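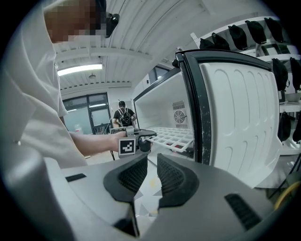 I have wanted a second fridge for as long as I've been making pickles, and this November I finally have one, or at least the use of one. It's a mini, the kind you'd put in a dorm room, and I'll admit I had my doubts when Bogdan Husar first offered it to me over coffee (he offers me a lot of things over coffee, and I have the garden gnomes to prove it). But look how much you can tell about a little fridge once everything is out of it! There's the one wire shelf sitting down low, the round fan vent on the back wall, and that door liner with its rows and rows of bumps, every one of which will want a corner of the dishcloth. The black edging on the door has its share of wear marks too. I don't mind those a bit. My own kitchen table looks far worse.

My mother cleaned her refrigerator with baking soda and warm water, and so do I. I've tried the fancy sprays and they all leave me thinking about the spray when I should be thinking about lunch. Shelf out first, into the sink if it fits, into the bathtub if it doesn't. Then a soft cloth for the walls, an old toothbrush for the door seal, and a dry towel over everything. Leave the door open a good long while afterward. I usually give it until the coffee's gone, and I am a slow coffee drinker.

The plan is jars on the bottom, butter and cheese on the shelf, and nothing whatsoever that anyone has to move to get at the milk. I paid Bogdan 100 dollars, which he said was too much and I said was too little, so we're both a bit cross and that seems fair.

The other thing on my mind is the big room itself. I do love a room with a curved ceiling. It makes even a plain table feel like it's waiting for a supper, and I keep picturing a long cloth, a pot of soup, and everybody's coats in a heap.

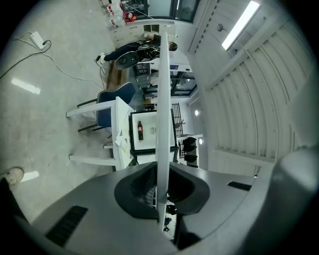
The white table and the blue chair, under all that ribbed ceiling.

The papers need to be gone through before any soup comes near them, and I'd like a second chair to match the blue one, if such a thing can be found in Tromness. Cables on the floor make me nervous as well, so I'll be asking about a cord cover. If you have one you like, leave me a note in the comments, and tell me what you keep in your second fridge while you're at it!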